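We use cookies to make this website work better. By continuing to read, you accept our cookie policy.

Brulatau sets equipment plan for its Rilldale site

Rilldale, 11 June 2019 – Brulatau, a company which prepares and tests handling equipment for small warehouses, announces today its plan to buy new tools for the site in Rilldale. The plan covers eight hand-held gripper tools, two robot arms and the spare parts for both. The order was given to the supplier Bartoš after a comparison of three offers.

The price of one hand-held gripper tool in the chosen offer is 203 dollars. The cost of the arms is much higher, and for this reason the company decided to divide the purchase into two steps. In the first step only the hand-held tools are bought, together with the printed marker cubes and one set of replacement fingers for each tool. The budget for this step is 2,643 dollars, with delivery included. The arms will be ordered in the second step, when the first results are known.

"We made the mistake before to buy the big machine first and to think about the small things after," the company states. "This time we want to know which tasks we can teach with the hand tools, and only then we choose the size of the arm."

The second step is planned for August. Before that date the company will prepare a list of tasks, with the weight and the width of each object that must be picked up. Bartoš will use this list to propose the arm and the type of mounting. The offer must also name the delivery time for spare parts, the length of the warranty and the price of one service visit. These three points were missing in one of the earlier offers and it took many weeks to receive them. 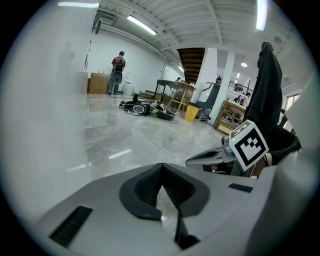

The company also reserved part of the budget for the floor space. The rental contract with the owner of the building, Clurden, was extended and now includes 3,923 square feet. Work on the electrical supply for the arms is not part of the contract and will be paid separately – the quotation is expected before the second order is signed.

Training for the staff will be held at the site by Bartoš. The hand-held tools need one short session, and the arms need a longer course with a written safety test.

Customers of Brulatau who plan a similar purchase can ask for the blank version of the task list. It is free of charge and is sent by email on request to the sales office in Rilldale.

Last updated: 11 June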